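制动抖动

制动抖动(英语:brake judder)是车辆制动过程中由制动力矩周期性波动引起的强迫振动,主要出现在盘式制动器上,鼓式制动器亦有发生。振动经转向节、悬架和转向系统传入车身,驾驶者通常在方向盘、制动踏板或座椅处感知。其频率与车轮转速成正比,随车速下降而降低,这一特征可用来将其与制动尖叫、制动低鸣等由摩擦自激产生的现象相区分。

维修行业中常把此类故障统称为“刹车盘变形”。该说法沿用已久,但实际拆检的制动盘中,由整体翘曲造成的只占一部分,多数与厚度不均或摩擦面上的材料转移有关。

术语

汉语文献中“制动抖动”“制动颤振”“刹车抖动”三种写法并存。标准化文本和整车厂技术资料多用“制动抖动”,口语及论坛中以“刹车抖”为常见。部分早期译本将 judder 与 shudder 不加区分,均译作“颤抖”,后者在离合器领域另有所指,即起步接合阶段的传动系纵向振动,查阅旧资料时应予注意。

按成因,制动抖动一般分为冷抖动和热抖动。冷抖动在常规制动温度下即可出现,由制动盘的几何偏差引起;热抖动出现在高速、大负荷制动期间,由摩擦面温度分布不均引起,制动盘冷却后可能部分或全部消失。

机理

盘式制动器工作时,制动块在液压作用下夹紧旋转的制动盘。若制动盘各处厚度一致、摩擦系数均匀,制动力矩在一转之内应近似恒定。当厚度沿圆周方向变化时,较厚处将活塞推回,夹紧力瞬时上升;较薄处则相反。由此产生的力矩波动以车轮转频或其整数倍作用于悬架,同时在制动管路中形成压力脉动,后者经主缸传至踏板。
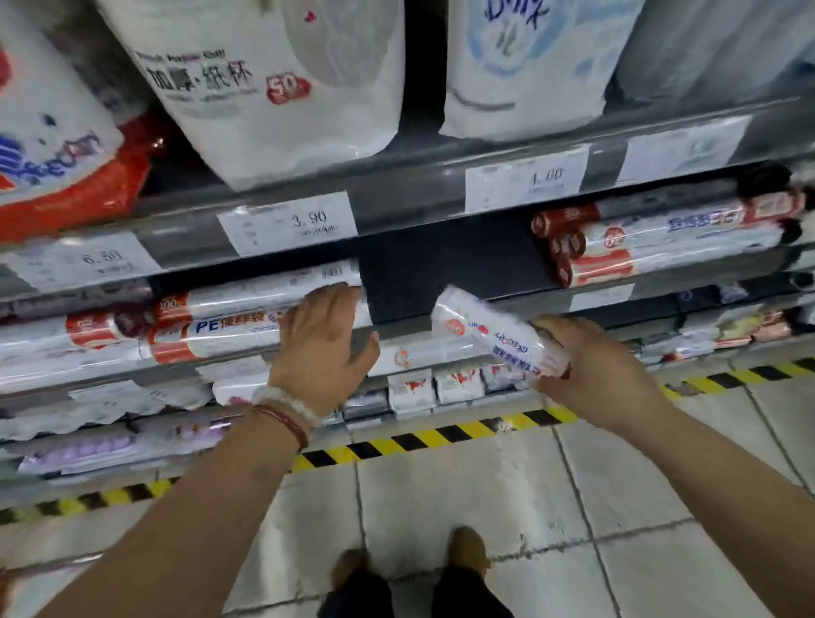

力矩波动本身的幅值往往不大,能否被驾驶者察觉取决于传递路径。转向横拉杆、下控制臂衬套和副车架的固有频率若与激励频率接近,振动会被放大,表现为在某一车速区间内抖动明显,高于或低于该区间则减弱。同一副制动盘装在不同底盘上,主观感受可能相差很大。衬套老化后刚度和阻尼改变,原本不明显的波动也可能由此显现。

厚度偏差

厚度偏差(disc thickness variation,DTV)指制动盘在同一半径上沿圆周测得的最大与最小厚度之差,是冷抖动最主要的直接原因。新盘的厚度偏差由机械加工精度决定,出厂时通常受到严格控制。使用中的厚度偏差多为后天形成,其过程与端面跳动密切相关。

装车后的制动盘若存在端面跳动,在未制动的行驶状态下,盘面的高点每转一周都会与制动块轻微接触。这种接触压力很低,但累计里程较长,高点处因此被缓慢磨去,或在该处沉积摩擦材料。随着里程增加,厚度偏差逐渐增大,直至抖动可以感知。安装后初期一切正常、行驶数千公里后才出现抖动的情形,多属此类。

端面跳动

端面跳动来自制动盘、轮毂法兰和轮毂轴承三方面的误差叠加。轮毂法兰面上残留的锈层、油漆或异物会使制动盘倾斜,法兰处很小的高度差传到盘的外缘时已被放大。车轮螺栓拧紧顺序不当或力矩不均,也会使盘帽产生弹性变形。

部分车型允许将制动盘相对轮毂转过一个或数个螺栓孔位重新安装,以使两者的跳动相互抵消。另有厂家采用锥形垫片进行校正。垫片只能补偿法兰与盘之间的倾斜,对盘面自身的波浪形误差无效。

材料转移

制动块与制动盘之间存在两种基本的摩擦形式,即磨粒摩擦和附着摩擦。后者依赖一层由制动块转移至盘面的薄膜。薄膜均匀时,摩擦系数稳定;薄膜厚薄不一时,各处摩擦系数不同,力矩随之波动。

不均匀转移的典型场合是高温停车。连续重制动之后,驾驶者在车辆静止时仍踩住踏板,制动块覆盖处的盘面散热受阻,摩擦材料中的树脂成分可能在接触区留下印痕,印痕轮廓有时与制动块外形一致。未按规定磨合的新制动块也容易产生类似问题。

在沉积较厚的位置,局部温度偏高,灰铸铁组织中可能析出渗碳体。渗碳体硬度高于周围的珠光体基体,磨损较慢,日后形成凸起,并进一步加剧局部发热。此类硬点有一定深度,轻微车削后外观恢复正常,再次使用时可能复发。
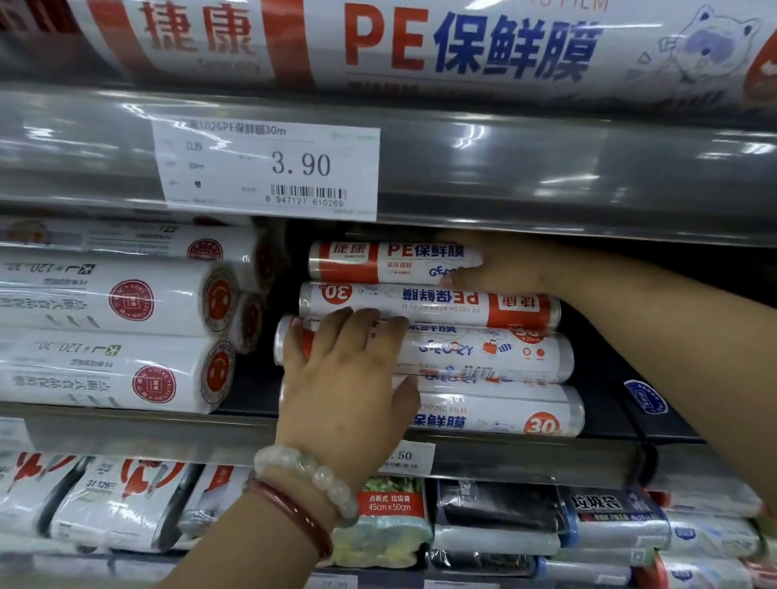
热抖动与热斑

热斑是高速制动时盘面出现的周期性高温区域,冷却后常呈蓝色或深褐色斑块,沿圆周大致等距分布,内外两侧摩擦面上的位置往往交错。一般认为热斑源于热弹性不稳定:接触压力略高处发热较多,膨胀后进一步承担更大压力,形成正反馈。滑动速度超过临界值后,这一过程的增长快于导热和磨损的平抑作用。

影响临界速度的因素包括摩擦材料的弹性模量、制动盘的导热系数与厚度,以及通风道的布置。摩擦材料越硬,接触越难适应盘面的微小起伏,临界速度越低。通风盘筋条的排列与热斑间距之间可能存在对应关系,因此部分设计采用不等距筋条,或以柱状结构代替直筋。

除热斑外,盘帽与摩擦环之间的温差会使摩擦环向一侧倾斜,呈碟形,称为锥变。锥变使制动块沿径向接触不均,但在圆周方向上大体对称,单独存在时不一定引起抖动。浮动式制动盘允许摩擦环相对盘帽径向膨胀,可减小锥变。

检测

路试是初步判断的常用方法。检测人员在平直干燥路面上由较高车速以轻度、中度踏板力分别减速,记录抖动出现的车速区间和部位。方向盘抖动多指向前轮,座椅和地板振动则可能来自后轮,但传递路径复杂,不能单凭感受定位。不制动时同样存在的抖动应先排查车轮动平衡、轮胎径向跳动和传动轴。

端面跳动以百分表测量。测量前需清洁法兰面,装上制动盘后用全部螺母配合垫圈按规定力矩固定,表头置于靠近外缘的摩擦面上,缓慢转动一周读取最大差值。厚度偏差以千分尺在同一半径的多个等分点测量,或用一对相对布置的位移传感器连续测量,后者能给出沿圆周的变化曲线,便于作谐波分析。

谐波分析将厚度曲线分解为各阶分量。一阶分量大多与安装倾斜引起的磨损有关;二阶分量常见于盘体变形;更高阶分量则可能与螺栓数目或热斑数目相对应。台架试验中还可在惯性试验台上同步采集力矩、管路压力和盘面温度,以确定力矩波动对厚度偏差的敏感程度。

Codovton 试验记录

Codovton 试验场的底盘小组曾对一批使用中出现抖动投诉的前制动盘进行复测,样本共 2,207 片,由维修企业 Plordale 的各网点回收。小组负责人阿本迪奥·奥坎波(Abundio Ocampo)在报告中将样本按厚度偏差、材料转移和热斑分类,其中以厚度偏差为主要特征者最多,可测得永久翘曲者为少数。报告同时指出,回收件在拆卸时未标记与轮毂的相对位置,因而无法还原装车状态下的端面跳动。

达米安·卡里略(Damián Carrillo)其后使用 Mivinia 数据采集系统,在 3 辆同型乘用车上重复了低压拖滞磨损试验。 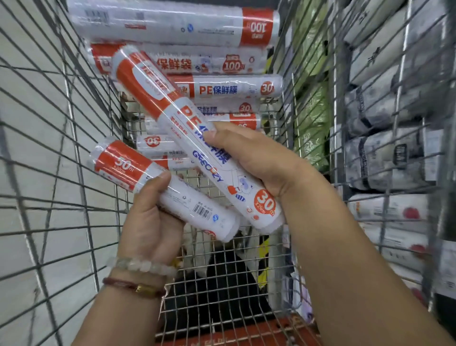 试验中每辆车的一侧前轮法兰经人为垫斜,另一侧保持原状作为对照,全程以匀速行驶为主,仅在换班时制动。结果显示,垫斜侧的厚度偏差随里程持续增长,对照侧变化不明显;更换为 Becerra 供应的低拖滞卡钳密封圈后,增长速度下降。卡里略认为,密封圈的活塞回位能力对冷抖动的形成速度有直接影响,但样车数量有限,不宜将增长率推广至其他底盘。

处理

对已经形成的厚度偏差,可采用就车车削或更换制动盘。就车车削以车辆自身轮毂为旋转基准,能够一并消除法兰误差的影响,前提是轮毂轴承无松旷,且车削后的厚度不低于盘体标注的最小值。离车车削的精度取决于车床夹具与盘帽内孔的配合,装回后仍须复测跳动。

属材料转移者,程度较轻时可重新磨合:从中等车速反复减速至低速而不停住,每次之间留出冷却间隔。程度较重时,以砂带或车削清除沉积层,并同时更换制动块。已有渗碳体硬点的制动盘一般建议报废。

热斑造成的变色本身不构成更换依据,需结合裂纹、厚度和硬度检查判断。同一车辆反复出现热斑时,应检查卡钳导向销是否卡滞、通风道是否被锈蚀物堵塞,以及摩擦材料的牌号与用途是否相符。

无论采用何种方法,同轴左右两侧通常同时处理,以避免制动力不平衡。安装前清除轮毂法兰锈层,车轮螺母按对角顺序分次拧紧至规定力矩。用气动扳手一次打紧的做法在多数厂家手册中不被允许。

设计与制造中的控制

设计阶段的措施大致针对激励和传递路径两端。激励一端包括收紧制动盘加工公差、提高轮毂法兰平面度、加大卡钳活塞回位量等。活塞回位量过大会增加踏板空行程,需与踏板感一并权衡。传递路径一端包括调整衬套刚度、错开悬架与转向系统的固有频率,以及在转向柱上设置阻尼元件。

铸造质量同样影响热稳定性。铸件残余应力若未经时效处理释放,首次高温使用后可能引起盘体变形。型芯偏移会使通风盘两侧摩擦板厚薄不一,受热时向一侧弯曲;成品总厚度合格并不能排除这种缺陷,须测量单侧板厚或检查动平衡铣削量。

防锈涂层也在考虑范围之内。车辆长期停放时,制动块覆盖区与暴露区锈蚀程度不同,再次行驶后形成短期的力矩波动,通常经数次制动即可消除。锈蚀较深时会留下永久的厚度差。

参见

盘式制动器
制动衰退
制动尖叫
轮毂轴承
热弹性不稳定

本页最后修订于2025年6月7日。

本网站使用 Cookie 以保存您的阅读偏好并统计访问情况。继续浏览即表示您同意我们使用 Cookie。 接受 管理设置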